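Haslam Fitted Sheet, Gray: Four Months In

I bought the Haslam fitted sheet in April to replace a cheaper one that had worn through near the foot. I have now slept on it long enough to say something useful. It is sold only as a single piece, with no top sheet and no pillowcases, which suited me fine. I paid full price for it at the Zimville store.

Haslam prints a thread count of 460 on the package. I don't put much weight on thread count, but I mention it because people ask. The fabric is smooth and a little heavier than my old Custberg sheet. It was stiff out of the package and had a faint chemical smell that went away after one wash with ordinary detergent.
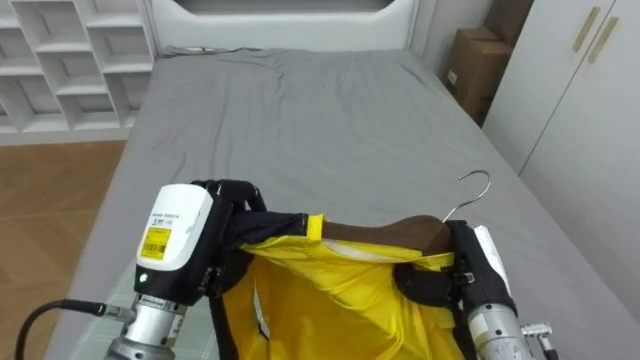

The gray sheet on the bed, with the white headboard at the top.

Fit is the main reason I would buy it again. My mattress is a thick one, and I have a topper on it as well. The elastic goes all the way around the hem, where the Custberg only had it at the corners. In four months it has come off once, at a foot corner, and I probably hadn't pulled it down far enough that time. Two of the corners have a small tag sewn inside that says "side." Read it before you start. I ignored it the first time and had to take the whole thing off and turn it.

It does wrinkle. The package says "easy care," and I would not go that far. Straight from the dryer and onto the bed, it looks decent. If it sits in the basket overnight, the creases stay for two or three days.
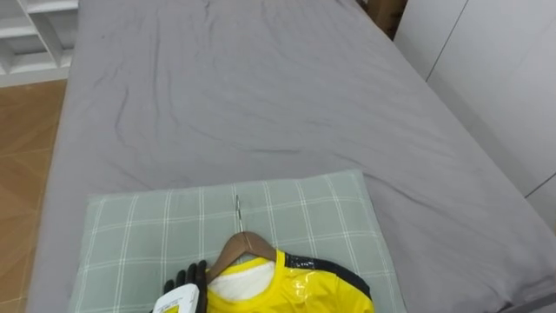

I tried ironing it once and gave up halfway, as the elastic makes it hard to lay flat on the board. What works better is taking it out of the dryer while it is slightly damp and stretching it over the mattress right away. Leave the bed uncovered for an hour afterward.

Washing has been simple. I do it every Thursday on warm with the towels. The color has held, and I see no difference between the middle and the hem. There was a little pilling where my heels rest, starting in the second month. It hasn't gotten worse. Shrinkage was small, and the corners still reach.

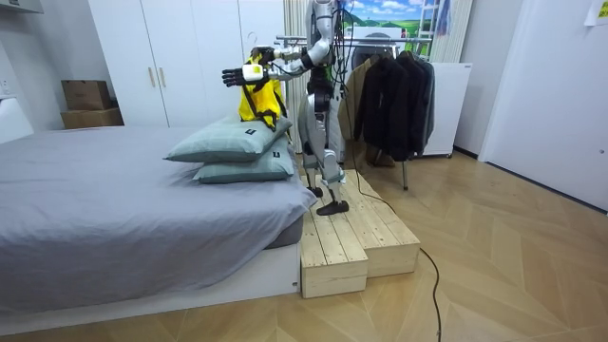
Pillows at the head of the bed, next to the step platform.

On temperature, it is average. I sleep warm and didn't wake up any hotter or cooler than I did before. My neighbor Wayne Oakley bought the same sheet in white and says his feels cool, but he also sleeps with the window open all year.

The one real complaint I have is the head end. Fabric tends to gather there over the week, and I end up tugging it back every second morning. A deeper pocket at that end would help.

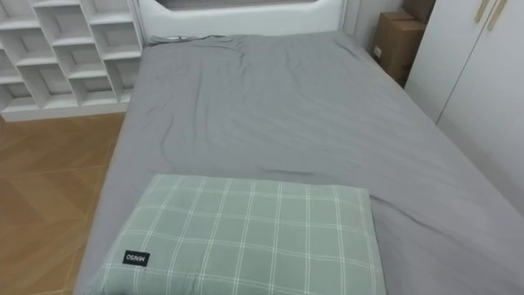 I wrote to Haslam about it and got a reply from Nayara Siqueira in customer service, who suggested going up to the deep pocket version, item 1622. It costs more and doesn't come in this gray, so I have stayed with what I have.

Good: stays on, color holds, soft after a few washes.
Bad: wrinkles, some pilling, loose at the head end.

Four stars out of five. I plan to get a second one so I can stop doing laundry on a deadline.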